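Tirkberg Bowling Club

Tirkberg Bowling Club is a lawn bowls club in the town of Tirkberg. It maintains two outdoor greens and a small indoor hall, and has 65 playing members. The club fields teams in the Grenda District League and hosts the Yazdani Cup, an open pairs tournament held each August.

History

The club was formed by employees of the Benby seed company, who leased a strip of level ground behind the firm's drying sheds. The first green was laid with turf cut from a nearby pasture and was known for its pronounced slope toward the north ditch. Tibor Borbély, the first greenkeeper, relaid the surface over three winters. A second green was added after the company sold the land to the town.

Membership was limited to company staff until the sale, when it was opened to all residents. The indoor hall, a converted packing room with two short carpet rinks, allows play from late fall through early spring.

Grounds and facilities

Each outdoor green has five rinks. The south green is used for league matches, while the north green is reserved for practice, coaching and social play. The clubhouse contains a kitchen, changing rooms and a dining room that opens onto the south bank. Meals are served after home matches, a custom dating from the club's years under company ownership.
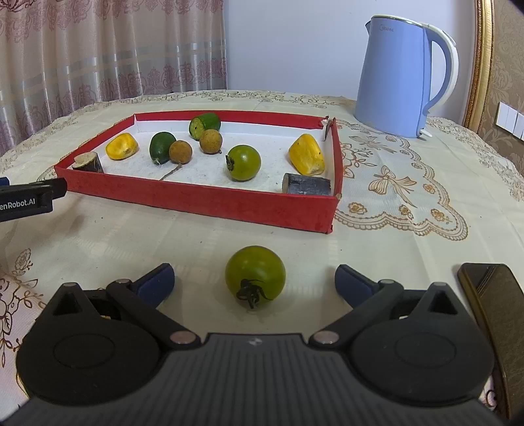
Produce on an embroidered tablecloth.

Competition

The club enters two teams in the district league, one in the first division and one in the third. The Yazdani Cup is played over a single weekend, with matches of 21 ends - reduced to 15 in the opening rounds if rain delays the start. Vega Villanueva and Ryan Lambert have won the cup on four occasions, more than any other pair.

Club singles titles are decided on the south green at the close of the outdoor season. Shahla Nikzad holds the record for consecutive women's singles titles, with five.

Administration

The club is governed by an elected board that meets monthly during the outdoor season. Afshin Babaei is the current president. Town residents pay a reduced membership fee, and junior members may borrow bowls from the club's own stock.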